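## 3.2 Collecting demonstrations

All demonstrations were recorded at the Clolness site on a single table, by two operators who took turns at the controls. Each episode starts from a random layout of the parts and follows a short written instruction, such as moving a box or pulling out a drawer. The operator steers the arm by hand controller and ends the episode with a foot switch. We logged joint positions, gripper opening, the controller input and the video from every camera. The task list was taken from the Quintana set, with the kitchen items left out.

The parts carry square fiducial markers. We use them to estimate part poses after recording, and these poses go into the episode file as a separate track. The policy never receives them as input. A low white rail runs along the front of the work area and keeps parts within reach of the arm. 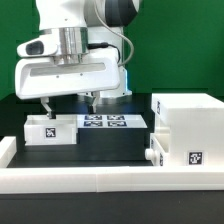

**Figure 4.** Work area from the fixed camera, with the gripper above an open box, a marked block and a drawer unit.

We recorded 1262 episodes, of which 1057 were kept for training. An episode was dropped if a video stream had a gap, if the operator ended it before the instruction was carried out, or if the foot switch was pressed twice. Slow episodes and episodes with a failed first grasp stayed in as long as the operator recovered. Our early runs in March used a stricter rule that removed every failed grasp, and the policy trained on them tended to close the gripper once and then carry on whether or not it had hold of anything.

Lifting the boxes was the part of the work that took longest to learn. One finger goes inside the opening, and the grip on the wall leaves some room for the box to tilt. We did not ask the operators to correct the tilt in the air. They were told to bring the box level only when setting it down, and even then only if it would otherwise land on its edge.
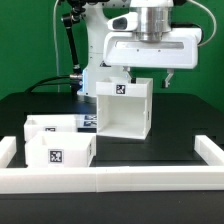

A reader of an earlier draft objected that loose rules of this kind mix two styles of handling in one data set, and that a policy may end up averaging them. We looked into this by training on each operator's episodes separately. Both policies did worse than the one trained on everything, so we kept the mix. The operator label is stored with each episode – anyone who wants to repeat the split can do so.

Between episodes the arm goes back to a fixed start pose and the operator rearranges the parts. The new layout comes from a list made in advance by the Jelach scheduler, which avoids repeating a layout within a session.
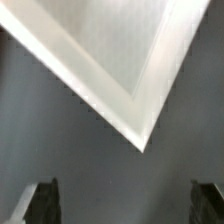 Sessions were kept short, with a break after each block of layouts. At the start of a session the clocks of the recording machines were compared, and a drift of more than one video frame meant restarting the recorder. Clock trouble accounts for most of the gaps in the video streams mentioned above.
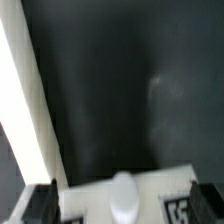

Pose estimates were computed offline with Plurau, using the fixed camera first and the wrist camera as a fallback. The fallback is weak at close range. Markers at the bottom of the wrist view are often cut by the image border, and the black surface behind them can throw back a pale smudge of light that upsets the exposure. We therefore mark a pose as missing whenever fewer than four corners of a marker are found, and leave it missing instead of filling it in from neighboring frames. In the 1057 kept episodes the joint and gripper tracks are complete, while the pose track is not. Section 4.1 lists the experiments that depend on it.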